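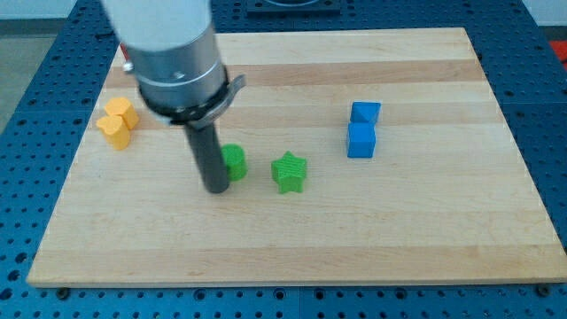 Tablero de madera clara sobre mesa azul perforada

Foros > Historia económica > Siglo XVIII > Impuestos, aduanas y estancos

Etiquetas: sal, contrabando, libros de aduana, metrología antigua

**El cargamento de sal del Flitow: ¿fraude o cambio de medida?**

legajo_abierto
Llevo unos meses con los papeles de la aduana de Hurnia y tengo una discrepancia que no sé resolver. El Flitow sale de Fellis con 3.075 fanegas de sal declaradas y en el registro de entrada de Hurnia figuran 2.413. Mismo barco, mismo viaje, mismo consignatario (la casa Pickering). Entre un asiento y otro no hay escala anotada.

La bibliografía local da por hecho que lo que falta se desembarcó de noche en alguna cala para no pagar el derecho de entrada. No digo que no, pero nadie cita un documento. ¿Alguien ha trabajado con registros parecidos?

barlovento77
Contrabando, sin darle más vueltas. La sal estaba gravada a la entrada y no a la salida, así que en Fellis no había motivo para mentir y en Hurnia sí. Pasa lo mismo con el tabaco y con el aguardiente en media Europa.

medidor_de_aridos
Antes de acusar a la casa Pickering yo miraría qué fanega usa cada puerto. La fanega no valía lo mismo en todas partes y encima está la cuestión de si la medida era rasa o colmada. En áridos la diferencia entre una y otra es grande. Si en Fellis medían raso y en Hurnia colmado, el mismo montón de sal da menos fanegas al llegar.

barlovento77
Tendría que ser un colmo enorme. Faltan más de seiscientas.

medidor_de_aridos
Suma las dos cosas: fanega local más grande y además colmada. Y descuenta las mermas. La sal a granel en una bodega coge humedad, se apelmaza, una parte se escurre con el agua de la sentina. Los contratos solían reconocer un tanto por merma. ¿Se menciona algo así?

legajo_abierto
En el contrato de fletamento hay una cláusula de mermas, cuatro por ciento. La copia está bastante comida por un borde pero el 4 se lee bien y más abajo lo repite en letra. Con eso no llego ni de lejos a la cifra de entrada.

Sobre la fanega de Hurnia: no he encontrado ninguna tabla de equivalencias anterior a las del XIX, y esas ya sabéis cómo se hicieron.

cuaderno_de_bitacora
Pregunta de novato. ¿El derecho se cobraba por fanega o por barco? Porque si era por barco lo del contrabando no tiene mucho sentido.

legajo_abierto
Por fanega. Perdón, tenía que haberlo puesto al principio.

barlovento77
Pues eso. Por fanega, y casualmente aparecen menos fanegas donde se paga.

salinera
Yo he visto mucha documentación de salinas, aunque de otra costa, y hay una tercera posibilidad que no habéis tocado: la sal para la salazón de pescado. En bastantes sitios estaba exenta y se apuntaba en un libro aparte. Si parte de la carga iba a los almacenes de los pescadores, no tiene por qué aparecer en el registro general de entrada, y no hay ni fraude ni cambio de medida. ¿Había franquicia para la pesca en Hurnia?

legajo_abierto
La había, al menos en teoría. Hay una petición del gremio de mareantes quejándose de que no se respeta. El libro aparte no lo conozco. En el inventario del archivo aparece un «cuaderno de sal de pesca» sin signatura, y cuando lo pedí me dijeron que no constaba en el depósito.

salinera
Pregunta otra vez y pide también los libros del gremio. A veces la sal exenta se controlaba desde allí y la aduana se quedaba solo con un resumen.

medidor_de_aridos
Lo de la exención me parece bastante más sólido que lo mío. De todos modos, si tienes otros viajes entre los dos puertos, calcula la proporción entre salida y entrada en cada uno. Si es constante, es la medida. Si baila mucho, hay que pensar en otra cosa.

legajo_abierto
Hecho a medias. Tengo 40 viajes con registro en los dos puertos. En la mayoría, la cifra de Hurnia es algo menor, una diferencia pequeña y bastante regular. El Flitow se sale por completo, y con él otros dos barcos, los dos también consignados a Pickering.

barlovento77
Gracias, no hay más preguntas.

salinera
Hay una: si Pickering era quien abastecía a los pescadores, esos tres barcos son justo los que esperarías ver con una parte apuntada en otro sitio. El dato vale para las dos hipótesis.

barlovento77
Vale, lo acepto, pero entonces la exención era una puerta abierta de par en par. Se declara sal de pesca y luego se vende tierra adentro. Legal en el libro y contrabando en el camino. No sería la primera vez.

medidor_de_aridos
Eso ya es otro asunto y no lo vas a ver en la aduana. Tendrías que ir a las denuncias de los guardas o a los pleitos de los arrendadores.

cuaderno_de_bitacora
¿En qué mes llegaron los tres barcos? Si fue justo antes de la campaña de pesca apoyaría lo de salinera.

legajo_abierto
El Flitow en mayo. Los otros dos los tengo apuntados en casa, lo miro. La costera de la sardina empezaba poco después, así que encaja, aunque en mayo llegaba sal para todo el mundo.

He vuelto a escribir al archivo por el cuaderno y he pedido los libros del gremio. De paso he revisado el asiento de salida de Fellis: junto a la cantidad hay una abreviatura que yo leía como «fs» (fanegas) y que en los otros asientos no lleva el rasgo de encima. Puede ser la mano del escribano. Si alguien se defiende con abreviaturas de cuentas de esa época, le mando la transcripción por privado.

salinera
Mándamela. El rasgo puede no ser nada, pero quiero verlo junto a un par de asientos más de la misma página.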